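Test Technician, End Effector Evaluation (Reno)

Employer: Rirnmont
Location: Reno, Nevada - on site
Positions open: 2
Contract: fixed term, full time, extension possible
Reports to: Vesela Popescu, Evaluation Lead
Posted: 3 May 2022

Rirnmont tests grippers, wrist cameras and arm controllers for companies that build or buy picking equipment. Clients send us hardware, we mount it, run it against a fixed set of objects and tasks, and deliver a report with the raw logs attached. We do not sell hardware and do not take commission on it.

We are hiring two technicians for the Gurnesix comparison, a program that puts parallel-jaw grippers through the same pick-and-place tasks under two different controllers. The test plan contains 122 task variants. Each variant specifies the object, the container, the start pose, the finger set and the camera exposure. A technician sets up the variant, starts the run, watches it, scores it by the written rules and resets the cell.

The work is repetitive and has to be done the same way each time. Applicants should take this into account. A typical shift is spent standing at a cell with a tablet, placing objects, and writing short notes on failures. Scores are checked against video by a second person, and differences are discussed the following morning.

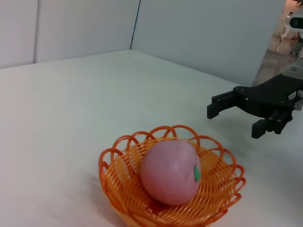 Objects are chosen for how they behave under the fingers, so many of them are ordinary household goods and toys. Woven containers are included for their uneven rims, which catch fingertips on approach and give depth estimation more trouble than a plain box does. Rounded objects are included for the way they roll out of a grasp that closes off center. Technicians do not choose the objects but are expected to report any that are worn or damaged, as a changed surface makes earlier runs hard to compare with later ones.

Duties

Mount and remove grippers, finger pads and wrist cameras according to the work instruction, including torque settings and cable routing.
Run the hand-eye calibration after every camera change and record the residual.
Set up task variants, run them and score them.
Tag failures by type: missed grasp, slip, rim contact, early release, controller stop, other. Use of "other" requires a written note.
Measure finger wear at set intervals and replace pads at the limit given in the plan.
Keep the cell walls and table surface clean and the lighting at the set level.
Export logs at the end of the shift and check that video and joint data line up in time.

Technicians do not tune controllers. Gains, speeds and force limits are locked for the length of a test block, and a change is made only by the evaluation lead. If a setting looks wrong, stop the block and report it.

Required

Two years of hands-on work in a lab, a machine shop, electronics assembly, field service or similar.
Safe working habits around powered arms. Prior training is accepted if documented; otherwise we provide it in the first week.
Ability to read a mechanical drawing and follow a written procedure without shortcuts.
Basic command line use on Linux: starting a script, reading an error message, copying files.
Clear written English. Most of what a client sees is built from technicians' notes.
Ability to lift a boxed gripper kit and stand for most of a shift.

Useful but not required

Experience with camera calibration or force-torque sensors.
Some Python, enough to change a plot or filter a log file.
Experience with soldering and crimping.

A degree is not required. Applicants with a degree in engineering are welcome but should read the list of duties again before applying. Design work is not part of this position.

Hours and conditions

The lab runs two shifts, early and late, and technicians rotate between them. No more than 70 scored runs are assigned to one person per shift; this limit was introduced after scoring errors were found to increase late in the day. Cells are indoors and climate controlled. Hearing protection is supplied for work near the compressor. Pay is hourly, and the range is sent to every applicant before the first interview. Health coverage begins on the first day of employment.

The contract runs until the end of October. Extension depends on whether the second part of Gurnesix, covering suction and soft fingers, goes ahead. We will state this in writing when it is decided and can make no promise before then.

How to apply

Send a resume and a short note, one page at most, describing a test or procedure you have carried out many times and one thing that went wrong with it. Send both to Ayman Dabbas, Lab Operations, using the application form on this site, and select "Test Technician - Gurnesix" as the subject. Cover letters in the usual form are not needed.

Selected applicants are invited to a half-day paid trial at the Reno lab. The trial consists of one gripper change, one calibration and a short block of scored runs with a technician present. Results are given to the applicant the same week, whatever the decision.

Applications are reviewed as they arrive, and the posting is removed when both positions are filled.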